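The Grekumard 159 is back in stock in all sizes, including the half sizes that sold out in October.

# Grekumard 159 work shoe

Closed back, slip-on, no laces, sizes 3 to 13 with halves from 5 to 10. £86 a pair.

We have sold work shoes from the Camden shop for a long time and this is the one we all ended up wearing ourselves! It's light (a size 7 is 300 g per shoe), it grips well on smooth floors, and it has a proper heel cup, so it stays on when you're going up a step with both hands full. The older 150 had a much shallower heel and used to slap as you walked. If that put you off, do try this one, it's a very different shoe.

The upper is one moulded piece with no stitching, so there are no seams to hold dirt and nothing much to come apart. Wipe it down at the end of the day, or rinse it under the tap if it's been a messy one.

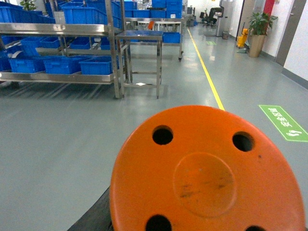
The insole is the part we get the most emails about. It's made by Stalludeo and it lifts out. There are two thicknesses, 4 mm and 7 mm, and both come in the box. Start with the thinner one. Most people with a normal to wide foot stay on it for good, and anyone with a narrow foot or a low instep usually swaps to the thicker one within a few days. You can machine wash either at 40, but keep them off the radiator as the edges curl.

Sudheer Shenoy from our fitting counter wore one pair for 1,496 working hours and then cut them in half with a bandsaw so we could have a look. The tread under the ball of the foot had gone down by nearly half, the heel was still good, and the midsole foam had hardly flattened at all – we were really pleased with that. The two halves are on the shelf by the till if you'd like to see them.

## Sizing

They run slightly long. If you're between sizes go down, and if you wear thick socks go with your usual size. Stand up in them before you decide, because your foot spreads more than you'd think. There should be a thumb's width in front of your longest toe, and your heel may lift a tiny bit for the first week while the collar softens.
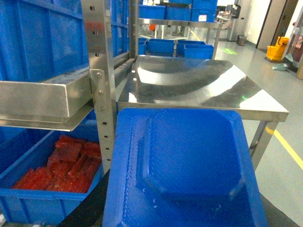 Width is a standard G. Grekumard also make an H in the 159, black only, and we can order it in for you (allow two weeks). The toe box is the same depth in both, so if your trouble is a high big toe joint the H won't help much, and you'd be better off in the Gounder, which has a rounder front and a stretch panel over the joint.

## Colours

Black, white, navy and a cheerful bottle green that we weren't sure about and now can't keep on the shelves. White does mark. A bit of washing-up liquid and an old toothbrush gets most of it off, though blackcurrant seems to be permanent.

## Looking after them

- Let them dry at room temperature, on their sides, with the insoles out.
- Brush out the tread once a week. Grip drops off quickly when the channels are full.
- No bleach. It turns the collar stiff and then it rubs.
- If you're on your feet every day, two pairs worn in turn last longer than the same two worn one after the other.

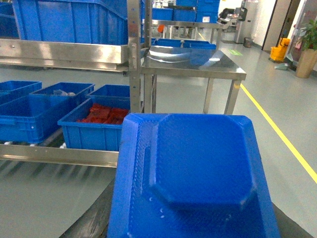 ## Please note

The 159 has no toe cap and isn't a safety shoe. If your workplace asks for a toe cap, have a look at the 159S, same sole and insole but heavier and a little warmer.

Unworn pairs can come back within 30 days. For team orders of ten pairs or more ask for Anil Kurian, who can bring a full set of try-on sizes to you anywhere inside the M25. Spare insoles are £9 a pair, either thickness.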